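Why Does a Shuttlecock Live in a Tube?

By Lina Shboul
Posted 10/04/2019 in Dustwood Kids: Things Around the House

If you have ever played badminton in the back yard, or in the gym at school on a rainy afternoon, then you already know the funny little thing that gets hit back and forth over the net. Some people call it a birdie, and its proper name is a shuttlecock, and I have loved them ever since I was small enough to wear one on my nose (try it, it tickles!). Today I want to tell you how a shuttlecock is put together, why it flies in such a peculiar way, and why it likes to be kept in a tube when the game is over.

Let's start at the round end. That part is called the cork, and on many shuttlecocks it really is made from cork, the same light and springy stuff that comes from the bark of the cork oak tree. Other shuttlecocks have a foam cork, and people go on calling it the cork anyway, the way we still say we "dial" a phone. The cork is the part your racket is supposed to hit, and it makes that lovely little pock sound when you get it just right.

Now for the other end, the wide one, which is called the skirt. Isn't that a nice name? A skirt can be made of real feathers, usually from a goose or a duck, or it can be made of plastic. A feather shuttlecock has 16 feathers in it, all set in a ring and all leaning the same way, each one tucked over its neighbor a little bit like shingles on a roof. The stems are stuck into the cork, and thread and glue hold them steady.

So you have something small and round at one end and something wide and airy at the other, and that is where the fun comes in. 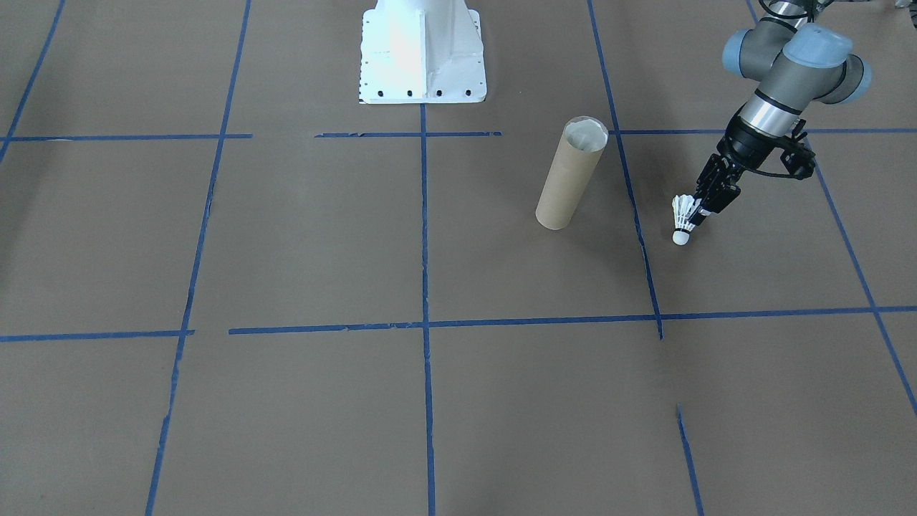
When you hit a ball, it doesn't much care which side is in front. A shuttlecock cares very much. The cork is the heavy part, and the skirt is the part that catches the air, and so no matter how you send it off, it flips itself around and travels cork first. The air pushes against all those feathers and slows them down – we call that push "drag" – and this is why a shuttlecock can leave a racket in a tremendous hurry and then seem to change its mind halfway across the net and come floating down almost gently. My cousins and I used to lie on our backs in the grass at Danthorpe and toss them straight up, only to watch them turn over at the top.

You can try that yourself. Take a shuttlecock somewhere with a high ceiling, or go outdoors when there isn't any wind, and hold it with the cork pointing at the sky. Throw it straight up. Then try it again with the skirt pointing up, and again sideways, and see which way it is facing when it comes back to you each time. Try a crumpled ball of paper next and listen to how differently it lands.

And now the tube! Feathers are strong for something so light, but they bend and split if you squash them, and a shuttlecock with a broken feather wobbles through the air like a sleepy bumblebee. A tube is just wide enough for the skirt to slide in without being crushed. If you have more than one to put away, they stack, with the cork of one nestling inside the skirt of the next, all facing the same direction. Hold each one by the cork and lower it in slowly. If it sticks, don't push – take it out, turn it a little, and try again.

Sometimes the tube you bought them in gets lost (ours went missing one November and never came back). You can use an empty cardboard tube instead, so long as it is wide enough for the skirt, with a circle of paper taped over the bottom. Paint it if you like. Mine had ducks on it, which seemed only polite.

Keep your tube somewhere cool, away from the heater, since dry feathers get brittle and snap more easily. Some players even hold their feather shuttlecocks over a little steam before a game, though that is a job to leave to a grown-up.

Next time we'll look at the racket, and how all those strings get woven through all those tiny holes.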